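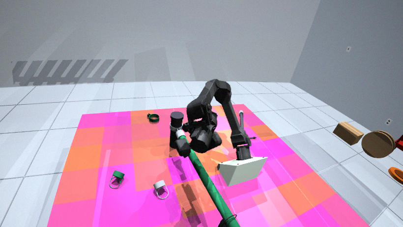

My packing job is being handed to a robot arm. What should I ask before I agree to the new role?

Asked in Work and Careers > Warehouse and Manufacturing

I work at the Vidmar plant outside Traltero, second shift, in kitting. We pick small hardware out of bins, put it in trays and send the trays down to assembly. There are 5 of us on the line. A good shift is 893 trays, and that has been the posted target since last year.

In October they are putting in an arm from a company called Asteo. It will do the picking and placing. Right now it only runs in simulation on a laptop in the supervisor's office. They say most of the programming gets worked out that way before the real one is bolted down.

They told us no one is being let go. Two people move to receiving, one goes to days, and two stay with the arm as "cell operators." I was offered one of the operator spots. The pay is the same as now. The paper they gave me is half a page and says the operator will "load, monitor, clear faults and support continuous improvement."

I have no problem with the machine. My hands hurt by Friday and I would be glad to stop pinching washers. But I don't know what the job is, and I have a week to say yes or no. What would you ask?

2 people are following this question

3 answers

Sorted by most helpful

I was moved into a job like this four years ago, at a different company. Here is what I wish I had gotten in writing.

Who is allowed to restart it. At our place operators could clear a dropped part and press resume, but anything past that needed maintenance, and maintenance had one person on nights. I spent a lot of time standing there. The downtime was logged against my shift until we complained.

What the target is and when it starts. If they keep 893 from the first day you will be hand packing next to a stopped robot to make the number. Ask for a ramp. We had six weeks with no target and needed all of it.

Training. Ask how many hours, on paid time, and whether it is on the real arm or only on the screen. The simulation is useful for learning the controls and what the arm is supposed to do. Ours had no bent parts in it and no bins loaded wrong, so we learned those on the floor.

Pay. You would be taking on fault clearing, which you don't do now. Our operators got a small bump after the first year, but only because someone had the old job description to compare. Keep a copy of yours.

About your hands: loading is lighter on the fingers but there is more lifting. A full bin at our place was heavy enough that I traded sore thumbs for a sore back. Ask what a bin weighs and how high the feeder is.

Comments
"Ask for a ramp" is good, I would not have thought of that. There's a lift table on the drawing they showed us but I don't know if it's for us. (original poster)

Take it. Robots are coming everywhere and you want to be the one running it. My cousin's shop got one and the operators are the last people they would lay off.

Check your contract if you have a union. Ours has a section on new equipment and the company has to meet with us before jobs are changed. If no union, email HR your questions and save the reply.

Also ask if you can go back to your old grade if it doesn't work out. I did 3 months as an operator at the Gromia warehouse and did not like it. It is a quiet job. You are by yourself most of the night, watching, and then it faults and everyone is looking at you. I went back to picking, and I could only do that because my supervisor had put it in an email.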